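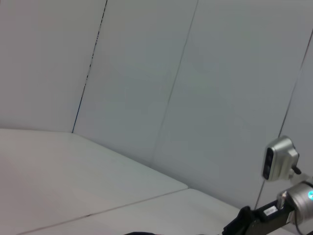 The corner, with the floor seam running in to the wall line.

The Seam

The form had 11 fields and I had filled in ten. The last one was headed Gaps, and under the heading it said: state width, or state none.

The panels were pale and matt, white going to grey, and they had been put up to the Jonow drawing, which I had in my coat. According to the drawing, every joint between two panels was to be closed along its full height. Most of them were. They showed as thin grey lines that you could lose if you moved your head. The joint in the left of the corner was different. It was dark, with small flecks all the way down, and it ended where the walls met the floor.

I put the thin gauge to it at knee height. The gauge went in. I pushed until my fingertips were against the panel and it had still not touched anything. The gauge is as long as my hand. The panel, on the drawing, is a good deal thinner than that.

I took the gauge out and wiped it. There was nothing on it.

The rule at Skokesari is that a reading is taken three times by the same person and then once more with a different tool. I took it three times. For the second tool I used the steel tape, pulled out and turned on edge. It went in to 5 centimetres, then to 30, then to a metre. At a metre a tape held on edge ought to sag or catch. This one ran straight. I locked it and went round the outside.

Behind the corner there was a strip of bare concrete and then the outer wall of the building. The back of the joint was visible from top to bottom. No tape was sticking out of it. I laid my palm flat on the back of the joint and felt the panel, which was cool, and a shallow line where the two edges met. The line was closed. I could not have got a sheet of paper into it.

I went back in. The tape was where I had left it, with its case hanging against the wall.

I should record that I was not alarmed. I had been doing acceptance checks for Gerero since July and had passed 2,646 joints, and a fair number of those had been odd in some way. Panels bow. Floors are poured on a Friday. At the Tomoana site there was a door that measured wider shut than open, and that was put down to the heating. One learns to write down the figure and leave the reason to the people who are paid for reasons.

So I unlocked the tape and fed in the rest of it. It is a five-metre tape. When the end hook reached its limit I could feel that it was not resting on anything, and I could feel a slight draught along the blade, coming towards me. I wound it in slowly. The hook came back clean, like the gauge.

Then I checked the floor. It has its own seam, a thin grey one that crosses at a slant and stops at the wall line, with the large back panel on one side and the narrow front strip on the other. I ran the gauge along this from end to end. It would not go in anywhere. The floor was sound and level and I wrote that down, with some relief, in the field for floors.

The remaining question was what to put under Gaps. The form wants width. It has no box for depth, as whoever drew it up had assumed that the one would limit the other. The width was less than a millimetre, inside tolerance — the joint could be passed on that figure alone. There was a line for remarks, but it was short, and a remark on that line sends the whole sheet back to Skokesari and holds up the site for a week.

I switched off my lamp to see whether any light came through from behind. None did. The room was evenly lit from above and the joint stayed dark. I put my ear to it, which is not part of the procedure, and heard what might have been the lift in another part of the building, running for a long time without stopping. I do not know whether that building has a lift.

I wrote the width. I signed under it and dated it April 1, 2023. Then I tore a strip of white tape the height of the joint, to be going on with, and pressed it down from the top with my thumb.

It held as far as my waist. Below that the edges had begun to draw inwards, very slightly, as tape does over a vent. I smoothed them flat and waited. They drew in again, and after a while they let go, and after the same while they drew in.

I peeled the tape off, folded it into my pocket and turned the form over to see whether there was anything on the back.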